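Home Heating Cooling Workshop FAQ Contact

Search this site... Go

Evaporative coolers for the shed – your questions

I get a lot of email about cooling a workshop, so I've put my usual answers on one page. I run a Boroler in my own shed in Skesville and I've had it going for two summers now.

Will it work if my shed is humid?
Not very well, sorry! These units cool by evaporating water, so they love dry heat. On a sticky day mine is just a noisy fan – I turn the pump off and leave the blower running.

Do I need to leave a window open?
Yes, always. The damp air has to go somewhere. I open the window at the far end and crack the roller door a hand's width.

What did yours cost?
$395 from Srour, plus $43 for a spare set of pads. Prices will have moved a bit by now.
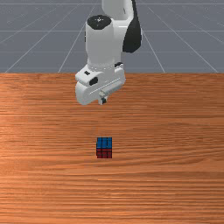

How big a unit should I get?
Go by the volume of the shed, so measure the height as well as the floor. I like to picture the space as a stack of cubes a metre each way, a bit like that red and blue puzzle cube on the table only a whole lot bigger, and then count them up. Give that figure to the shop along with how many air changes an hour you're after, and they can match you to a model. Dalal Hourani at Sandden did mine over the phone and talked me down a size, which I was pretty happy about.

How often do you clean the pads?
Every 21 days in the hot months (it's on the calendar next to the bin nights). I hose them from the clean side, empty the tank and wipe out the slime. If they still smell after that, I replace them.

Can I use rainwater?
I do, and I get far less white crust than I did on town water. Strain it first or you'll block the little distributor holes along the top.

When should I pack it away?
I usually drain mine at the end of March. Leave the lid off until it's bone dry, then throw a colourful old sheet over it.

Get new posts by email. Enter your email address Subscribe

This site uses cookies. By continuing to browse you agree to our use of cookies. OK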